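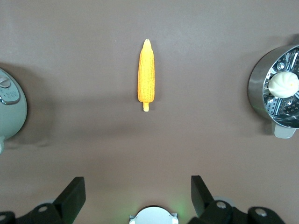
Corn on the table between the steamer pot and the green-grey cooker.

Corn supper moves to the big kitchen at Volwood

March 18, 2024

Print this item | E-mail to a friend

I've had more messages about sweetcorn this week than I've had about the bus timetable, which is saying something, so let's get the news out of the way first. The Trenusska corn supper is going ahead, it's on the last Saturday in March, and it has moved from the Bodin tea room to the big kitchen at Volwood. Doors at half past five, food from six.

The reason for the move is plain old elbow room. We had 93 people squeezed into Bodin last year (I ate mine on the stairs, next to the coats) and so far 153 of you have put your names down. Volwood has the long tables, a proper sink and enough sockets that we won't have to choose between the urn and the lights again!

I went along to the try-out and came home very full. The question on the table was how to cook the stuff. There's a loyal crowd for the stainless steel steamer, who like to stand the cobs up and leave them to it, and there's a newer lot who swear by a countertop cooker with a lid and a dial. I'd always been a big-pan-of-boiling-water person myself, so I was ready to be rude about both. I wasn't, in the end. Steamed corn keeps its bite and doesn't drip down your sleeve, and the cooker does a softer, sweeter sort of cob that would suit anyone with wobbly teeth, small children included.

So it's going to be both. Steamers along the window side, cookers by the hatch, and you can join whichever queue you fancy. If you want to try one of each, please wait until everybody has been round once.

Before you ask, yes, I know March isn't corn season. The cobs are coming in through Podico, the veg co-op on the Volwood road, same as last year. They'll arrive already stripped, so there'll be no husks to sweep up this time. I found silky bits in my cardigan until May.

Butter is plain, garlic or chilli. There's a dairy-free spread too, kept on its own table with its own knives, and please don't wander off with them. Bread rolls and soup for anyone who can't face corn, and rhubarb crumble afterwards.

Tickets are £2 for children and £6 for grown-ups, from the Podico counter or on the night if there are any left. We could still do with the loan of a few more steamers. Put a bit of tape on the bottom with your name on it, and drop them at Volwood any time on the Friday afternoon. Lids as well, please. Last year we finished up with three pots and one lid, and a good deal of tin foil.

The 42 bus stops right outside and the last one back goes at twenty to ten.

Comments (4)

marrowfat
Steamer every time. Ten minutes and a bit of salt at the table, not in the water.

Jelly Lane
Is there parking at Volwood or is it still all cones? Mum's hip isn't up to the hill.

hob_nobody
Hooray for the crumble. Can we have custard that isn't cold this year?

Two Left Wellies
@Jelly Lane the cones went last week, there's room round the back by the bins. We've got a big steamer you can borrow, will bring it Friday with the lid!

Recent items
Bodin tea room to get new windows
Podico changes its Thursday hours
Lost: one grey mitten, Trenusska playground
Seed swap dates for spring
Volwood footpath open again after the mud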